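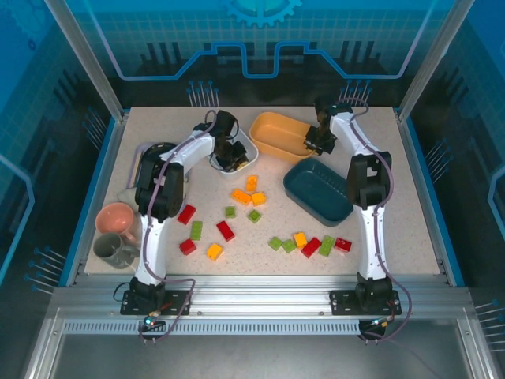
Séance 2 – Le changement de ligne. Au hockey, une présence efficace dure 40 secondes ; au-delà, la vitesse de patinage chute et les replis se font en retard. Le banc appelle le changement quand le palet est en zone offensive, jamais pendant un repli. Pour retenir les rôles, retenez que les défenseurs partagent la ligne bleue, mais chacun garde son côté.

Cas étudié : Verkside – Fidilberg, deuxième tiers. L'entraîneur Aksel Juhl garde son premier trio presque 2 minutes sur la glace et encaisse un but en contre.

À lire avant le prochain cours : le chapitre de Ditte Þorgeirsson sur la gestion du banc.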